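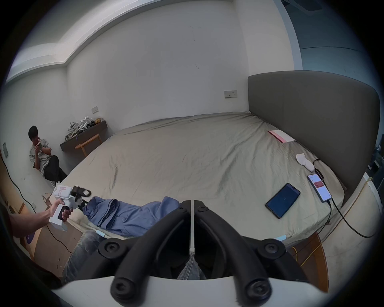
On moving to the Birkside library district

It is now 4 months since my household moved from Revden to Birkside, and I have been asked by several readers of this blog to set down my views on the public library service here. I do so with the caution that I have used only the main branch and the smaller one at Idaria, and that my habits as a borrower are rather narrow: local history, gardening, and detective novels published before the war.

Registration was straightforward. The desk at Birkside requires one proof of address, and a tenancy agreement is accepted. A temporary card was issued the same afternoon and the permanent one followed by post in February. Readers who are moving from Revden should note that the two districts do not share a catalogue. Any reservations held at Revden will lapse on the day the account is closed, and I regret to say that I lost my place in two queues as a result.

The loan period is the principal difference. Revden permits four weeks with two renewals. Birkside permits three weeks with four renewals, provided that no other borrower has placed a request. In practice this suits me well, although the renewal telephone line closes at five and the online form does not always confirm that the request has been received. I now make a written note of each renewal.

The local history room at Birkside is on the upper floor and opens on Tuesday only. It holds 129 bound volumes of parish and council papers, which may be read in the room but not borrowed. The index is on cards. It was plainly compiled by more than one hand, and the entries for streets are a good deal fuller than those for families – a visitor tracing a surname should allow a whole morning. Pencils are supplied. Photographs may be taken of loose papers but not of the bound volumes, a rule I had not met before and which is strictly kept.

The Idaria branch is a single room beside the post office. Its stock of fiction is modest, but the large print shelves are well looked after and the heating is better than at the main building. The number 6 bus from Apaza stops directly outside. Parking is limited to one hour.

My one firm criticism concerns the charge for reservations. At Revden these were free. At Birkside a fee is payable for each title, even where the book is standing on the shelf at the other branch. I have written to the district on this point and have received an acknowledgement, though no reply as yet.

I intend to write separately about the gardening section, which was being moved to the ground floor when I last called.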